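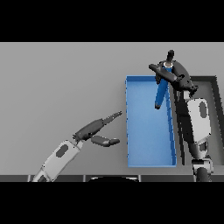
*Reading time: 2 minutes*

## 4. Running the tray transfer in the simulator

Run the transfer in Pliralus before you load it onto the Skokton arms. The simulator uses the same job file as the real cell, so anything you change here carries over when you export.

In the view at the top of this section, the right gripper is holding the blue part over the far half of the tray and the left gripper is open.

### 4.1 Load the job

1. Start Pliralus and wait for the status bar to read **Ready**.
2. Choose **File > Open job** and select `tray_transfer`.
3. Set the camera to **Overhead**.
4. Press **Home both**. The arms move to their rest positions.

**Note:** The first load unpacks 3,346 files and takes about 11 minutes. Later loads are much faster.

### 4.2 Set the release height

1. Open the **Right arm** tab and click **Step to release**.
2. Lower the gripper with the down arrow until the tip of the part is just above the tray floor.
3. Click **Store height**.
4. Leave the left arm on **Hold open**. It is only used in section 5.

**Caution:** Do not store a height with the part touching the floor. The simulator will accept it, but the real arm will press the part into the tray and stop with error 521.

### 4.3 Check clearance

1. Click **Play slow**.
2. Watch the right wrist as it passes the side of the tray next to the gray bin.
3. If the wrist turns red, stop the run and raise **Approach angle** one step at a time until it stays gray.
4. Run the job again at full speed.

The Ljungberg deep tray has higher walls than the standard tray - if you use it, pick it under **Container** before you check clearance. Stored heights are cleared when you switch containers.

### 4.4 Export

1. Choose **File > Export to cell**.
2. Enter the cell name. Sites set up by Lostholm use the name on the cabinet door.
3. Keep a copy of the old job until the new one has run on the real arms.

Section text: Razia Siddiqui. Checked against version 2 by Ottar Tangen, October.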